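Home | News | Shop | Press | Contact

Press release
July, by Kartini Pasaribu

Oei's games table goes on the road, and you're all invited

Hello from Cernstead! I'm Kartini, I look after events at Oei, and I've been itching to share this one. Our tabletop games nights are leaving the back of the shop and going on tour this July, with 18 halls and libraries on the list (more may follow, if my diary can stand it).

If you haven't been before, the idea is to play with whatever's in the cupboard. Tennis balls, drink cans, a big sheet of brown paper over the table and you're away. Saodah Sinaga dreamt the whole thing up at her kitchen table in Stekow, and she still writes all the rules herself, usually in pencil and usually twice.

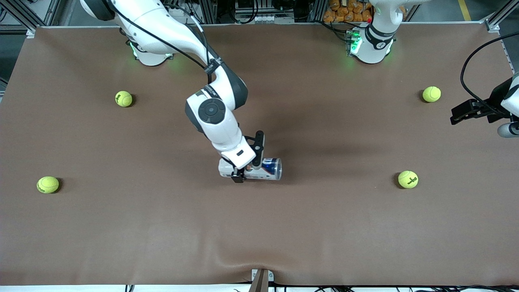 Photo: Oei Press Office

Four tennis balls and a can is our favourite set-up, and it's the one we'll open with every night. I do love a smooth brown paper top – you can draw your scores straight on to it, argue over them, then roll the lot up and take it home.

"People come in saying they don't like games," Saodah told me, "and then I can't get them out of the door at closing time."

More than 83 of you have already asked for places, so please do get in touch soon! Doors open at 7pm, the first round is at half past, and it's £8 on the night with a hot drink included. Under-fives come in free. Bring a tennis ball if you've got a spare one lying about, as ours do tend to roll off under the radiators.

To book, ring the shop on extension 2504 and ask for me.

Recent news
Stekow library night: places still left
Saodah's rule sheets, now in large print
New opening hours at our Cernstead shop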